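**Teleoperators wanted – household handling set, second round**

Plornska is taking on part-time teleoperators for its site at Pinholm. The work is recording demonstrations of household tasks for a learning system. The first round closed with 1,738 episodes, of which 1,556 passed review. The second round starts in September and needs a further 1,000.

You drive one arm with a hand controller and work mainly from the wrist view. Each episode is a single task from a fixed start pose: approach, grasp, move, release, return. Objects include large perforated plastic items, cloth and small kitchen goods.

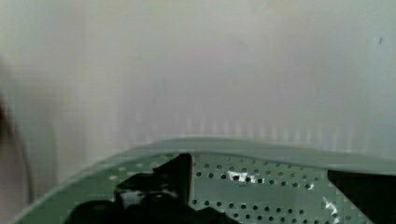
Glossy and curved surfaces are weighted heavily in this round. Failed grasps are kept and labelled as failures, so please don't restart an episode to tidy it up. Labelling is done at the end of each block in Notov, our in-house tool.

You will need:

- steady use of both hands for blocks of up to 257 minutes, breaks included
- normal or corrected colour vision
- clear written English for failure notes

Robotics experience isn't required. Training is paid at the full hourly rate and takes two shifts. Shifts begin at 8:30 am or 1 pm – say which you prefer.

Apply in writing to the Rahman desk at Plornska, which handles hiring for the site. Include a short work history and your earliest start date. Applicants from the first round can skip the controller test but must still sign the new recording consent form.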